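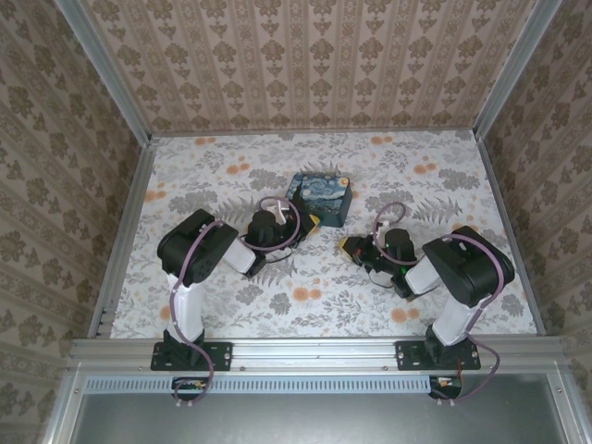
Pattern Repeat Should Be Printed on the Front of the Label
Ignacio Rosenthal
August 17, 2023

Wallpaper is sold by the roll and consumed by the drop. Almost every complaint I hear from customers who ran short comes down to the distance between those two units. The label gives the roll length in large type. The vertical repeat, the figure that decides how much of that length can be used, is printed on the back in a size most people need glasses to read, and on several lines it is a symbol with no words next to it.

I have hung paper in Bollville and Kerkport for long enough to have strong views on this. My position is that the repeat and the match type belong on the front of the label, next to the length, and that retailers should quote usable drops per roll at a stated wall height. Area coverage should be dropped from the label entirely.

Consider the arithmetic. A double roll 396 inches long, hung in a room with 96-inch walls, gives four drops of plain paper if the trim allowance is kept to three inches. Now take a straight-match damask with a 25-inch repeat. Each drop has to be cut at a whole multiple of the repeat, so the 99 inches you need become 100, and you still get four, just barely, provided the first motif starts where you want it. Raise the ceiling by two inches and the requirement is 101. The next multiple is 125. The same roll now gives three drops. The wall area went up by two percent and the yield fell by a quarter.

Area coverage can't express that step. A figure in square feet implies a smooth relationship between wall size and rolls needed, and the real relationship has cliffs in it. Calculators that work from area usually add a flat waste percentage to cover the difference. In a small pattern the percentage is too generous and the customer pays for paper that goes in the attic. In a large pattern it's too low and the customer comes back for one more roll, by which time the shop has sold through that run and the new one is a shade off.

Half-drop matches are worse. The customer reads a repeat on the label, plans on it, and finds that adjacent strips are offset by half. Experienced hangers cut alternate strips from two different rolls and recover most of the loss. A homeowner working through one roll at a time doesn't, and the label gives no hint that the method exists.

The usual objection from manufacturers is that customers don't understand repeat and will be confused by it. I don't accept this. People who sew understand repeat perfectly well, and fabric shops have posted it on the bolt for decades. The same customer who is supposedly confused by a number on a roll of wallpaper will match a plaid across a curtain seam without help. What confuses people is finding out after the second cut.

A second objection is cost. When I ordered 200 rolls from Peixoto for a run of rental units, the labels had already been changed once that year to move a logo. A firm that can afford to move a logo can afford to move a number.

Tetia, a small importer, deserves some credit here. Its sample books now carry a table on the page facing each pattern, with drops per roll at four wall heights. The table is plain and the type is readable. I priced a stairwell from it last October and the order came out right the first time, with one offcut long enough to keep for repairs. My only criticism is that the table appears in the book and not on the roll, so anyone who buys from a shelf never sees it.

There is also the matter of batch numbers. These are at least printed on every roll, but usually by inkjet on the shrink wrap, which gets torn off and thrown away before the first strip goes up. If the label is being redrawn anyway, the batch should be on the paper insert, and the insert should stay with the roll after it is opened.

Until any of that changes, measure the wall at both ends, add the trim, divide by the repeat, and round up before you multiply by anything. Do it before choosing a pattern if the ceiling is high. And if the shop can't tell you whether the match is straight or half-drop, ask them to unroll a yard of it on the counter.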